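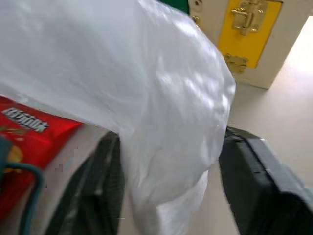 The Old Vornau Ferry Road: Map and Guidebook
by Subbarao Kurian
Second edition, published by Bhat

Paperback guidebook with folding map
$24.00
In stock, ships in two to four business days

Quantity: 1
Add to cart

I drove the Old Vornau Ferry Road for the first time with a gas station map and a bag of peanuts, and I missed nearly everything worth seeing. I went right past the stone landing at Hemura. I ate lunch in a parking lot three minutes from the best view on the whole coast (I found that out two years later and I'm still a little sore about it). So I started keeping notes, and the notes got out of hand, and now there's a second edition!

The road runs 137 miles from the rail depot at Rarkden down to the ferry slip at Vornau. Before the highway went in on the other side of the ridge, this was how everything got to the boat: mail, salt fish, schoolteachers, pianos. Most of it is still paved and still open. A couple of stretches are gravel, and one of those will make you slow down and think about your muffler.

What's in the book

You get 151 pages, split into seven day drives, starting at the Rarkden end. Each chapter gives you the mileage between stops, where to pull over, and what used to be there. I've tried to be fair about which stops are worth your time. The customs shed at Hemura is wonderful. The cannery is a fence with a sign on it, and I say so.

There's a long chapter on the ferry itself, with sailing times copied out of the old company schedules, and one on the winter the harbor froze and the mail went across by sled. People write to me about that chapter more than any other. For this edition I added two letters from a family in Hemura whose great-grandfather drove one of the sleds, and I redid the part about the breakwater, which I had wrong. It was built from the Vornau side out. Sorry to everybody who argued with a relative over that.

About the map

The folding map tucks into a pocket inside the back cover. One side shows the whole road, and the other has bigger street plans of Rarkden, Hemura and Vornau with the old buildings marked. I asked for type I could read in a moving car without my glasses, so the town names are big. The paper is heavier than last time. My own first edition map split along the middle fold, and I got plenty of mail telling me I had company.

If you just want the map, we sell it folded for $9.00 or flat in a tube for $14.00. The flat one is nice on a wall.

Details

Format: paperback, sewn binding
Pages: 151
Index: yes, finally
Map: folded, printed both sides
Language: English
Signed copies: 300, while they last

The signed copies cost the same as the others. Pick "signed" from the menu, and if you'd like a name written in it, put that in the order notes. Please print clearly, I have spelled a lot of people wrong.

Shipping and returns

We ship by regular mail inside the US, flat rate $4.50 for any number of books. Canada is $12.00. If your copy shows up bent or missing its map, write to the Bhat order desk with your order number and they'll send another one. You don't need to mail the bad one back. Unmarked books can come back within 30 days for a refund, minus the postage.

Questions I get

Can I drive it in one day?
You can, I've done it, and all I remember is the sandwich. Give it three if you possibly can.

Is it okay for an RV?
Fine from Rarkden to Hemura. South of Hemura there's a low railroad bridge, and the clearance is posted well before you get to it. The book gives a way around on page 88.

Does the ferry still run?
In season, yes, passengers and bikes only. It starts up again in April. Check with the harbor office at Vornau before you plan around it, the first week depends on the weather.

I have the first edition. Do I need this one?
If you mostly read it in an armchair, probably not. If you're driving, I'd get the new map at least. Two of the turnoffs have moved.

Do you do talks?
I do, and I bring slides, and I run long. My next one is at the Rarkden library on 6th February at seven in the evening, free, and I'll have books with me. Cash or check is easiest.

The first edition sold more than 3,000 copies, mostly off counters in diners and bait shops, so thank you to every place that made room for it by the register. If you run a shop along the road and want a stack, choose "wholesale" on the contact page. Orders of ten or more ship free.

You may also like

Rarkden Depot: A Short History, $16.00
Hemura Street Plan, folded, $6.00
Vornau Ferry Schedule, reprint, $8.00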